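Notes on printing digital layouts, for anyone moving from screen-only pages to an album. Thread.

Resolution first. A 12 x 12 page needs 200 ppi at final size to hold journaling text cleanly. Most kits are built higher than that. Your photos may not be, so check each one after you scale it inside the template, before you flatten.

Clipping masks: if a photo slot in the template is wider than your picture, don't stretch it. Move the slot or fill the gap with patterned paper. Stretching shows up in print far more than on a monitor.

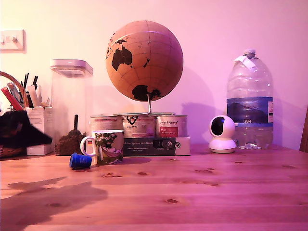

Shadows are the next problem. Template defaults are set for screens. In print they go heavy, especially under small die cuts and word strips. I drop opacity by 13 percent and leave the angle alone. One angle per page, every layer.

Revathi Menon asked whether paper and flair should share a shadow style. No. Paper sits flat, so keep the distance short. A button or a bottle cap stands up off the page and needs a longer, softer one.

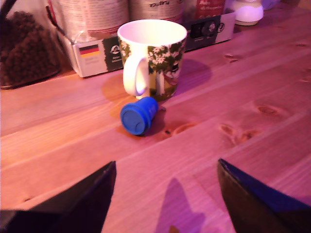
Color matching between kits is mostly a white balance job. Fix the photo first, then pick papers. A picture taken under pink light, like the mug one, will fight every neutral in the kit. Pull the magenta down, or accept it and build the page on salmon and rose. Dark green leaf elements hold up well against either – I used the Prulholm foliage pack.

Test strip: put slices of 2 layouts on one sheet and send that before ordering the full album. Label each slice with its shadow opacity. I ordered mine from Itholm on matte. Gloss hides banding but picks up fingerprints.
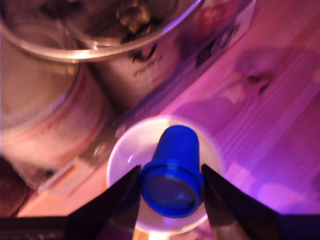
Check the strip in daylight. If the blacks in the lettering look gray, the file probably went out in the wrong profile. Convert to sRGB on export unless your printer says otherwise.

Bleed: keep titles and dates well inside the trim line. My album ran to 74 pages and the trim drifted on the later ones. Borders suffer most – a thin even frame will look crooked after a very small shift.

Template with the adjusted shadow styles goes up tomorrow. Layered PSD only, no TIFF this time.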